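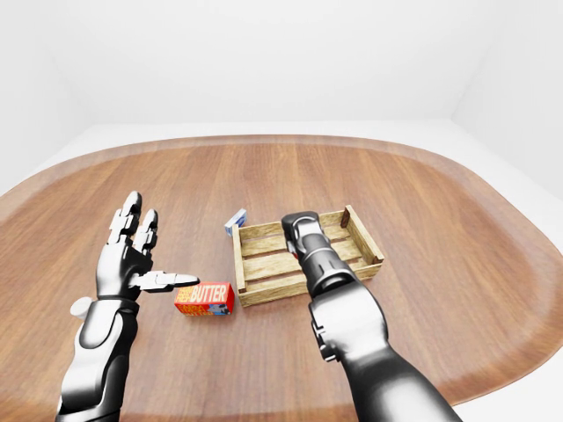
Stidico puts the groceries away, in simulation, so you can find out early whether your robot can

8/30/24

Stidico today releases Cilura, a kitchen-and-pantry practice kit for two-armed robots that runs entirely on a computer. It comes with a table, a crate, a carton of butter and a good many other things that are dull to own and surprisingly hard to pick up. No real butter is needed at any stage, which our cleaning bill from last year suggests is a selling point.

The kit is meant for teams who have a pair of arms, or the promise of a pair of arms, and would like to make their mistakes somewhere cheap. Users load a model of their own robot or start with the one supplied, in glossy black and silver, and set it to work on tasks any household would recognise. Put the shopping in the crate. Take it out again. Move the crate without tipping it up. There are 18 tasks in the first release and they come in order of difficulty, though early users have disagreed with our order and we have stopped arguing.

"People ask us for folding laundry and cooking a roast," said Najwa Kassab, who leads the Cilura team. "I ask them how they are getting on with the butter. Then it goes a bit quiet."

The butter task has become the one by which the kit is known. A carton lying flat on a table gives a hand very little to get hold of. Come in too high and the fingers close on air. Come in too low and they meet the table, which in Cilura is solid and does not forgive. The other arm, meanwhile, has its own business over the crate and must be kept from joining in. Each attempt is replayed from any angle the user likes, and the kit reports where contact was made, how hard, and whether the carton ended up where it was wanted or merely near it.

What is in the kit

Every copy of Cilura includes the full set of tasks, a library of packets, boxes and containers, and the tools to change the weight, grip and starting place of each. A run can be shuffled up to 3000 times overnight, so that a robot which has learned one table by heart is found out before breakfast. The rooms are white and very plain. Customers who want wallpaper may add their own, and one has.

Hands can be swapped. The supplied robot can be fitted with jointed fingers or with a simple gripper, and the same task can be run with each to settle the sort of office dispute that otherwise lasts until Christmas. Results are saved as ordinary tables that open in ordinary software.

Cilura runs on a single desktop computer with a decent graphics card. It does not need a connection once installed, and it does not send us your results. We would be interested, but we can wait.

Tried by people who were not being nice

Stidico has been testing Cilura since April with Masri, a firm that packs grocery orders, and with the robotics workshop at Sodell. Both were asked to be blunt and took to it quickly. Masri found that a crate could be pushed clean off the table without the task being marked as failed. This has been fixed. Sodell asked for a slower clock, a better undo and fewer pop-up messages, and got all 3.

"We had a grasping routine we were rather proud of," said Bohdan Tymoshchuk, who runs the Sodell workshop. "It got through the first evening and then we turned on the shuffling. I have since rewritten it, and I am less proud but it picks things up."

What it will not do

Cilura does not model liquids, soft fruit or anything in a bag. Melting is also beyond it, so the butter stays firm in all seasons. Good marks in the kit are no promise of good marks on a real table, and the manual says so on its first page in larger type than our sales people wanted. Support for bags is being worked on. We are not giving a date, having given one before.

Price and availability

Cilura is on sale from today through the Stidico website. Licences are sold by the desk and last a year. Schools and colleges can have the teaching edition free of charge, with the butter task included and a set of 19 worksheets to go with it.

A trial copy with the crate tasks unlocked may be downloaded without speaking to anyone. Those who would like to speak to someone can reach the press and sales desk through the contact form on the same site, and Najwa Kassab is available for interviews and live demonstrations.

Notes for editors

Cilura is spelt with one L. Stidico makes simulation software for robot builders and teachers. Rendered stills from the kit are available on request, and may be used freely with credit to Stidico.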